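Packing light, round two

So I'm going to Clakville again in April, and this time I'm doing it with one bag. Last trip I hauled a suitcase up 63 steps to the rental and swore at every single one of them. I had 16 tops with me! For a week! I wore maybe five.

My new rule is two pairs of pants, and shirts I can wash in a sink and hang up overnight. Everything gets rolled, socks go in the shoes, and the big sweater rides on the plane with me.
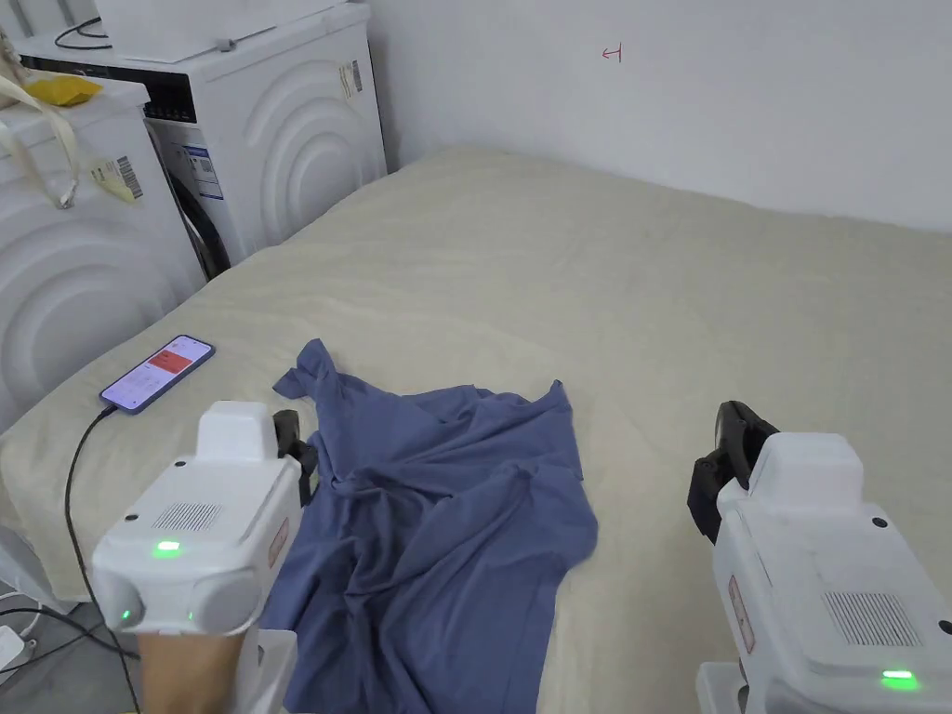
The bag is a Luvano I found secondhand in Hitton — a bit scuffed, but the zippers are great. I'm still stuck on shoes, though. The walk out to the lake is long and muddy, and my boots eat up half the space. Do I wear them on the flight and just put up with hot feet? If you've done it, leave me a comment, I've got a few months to decide.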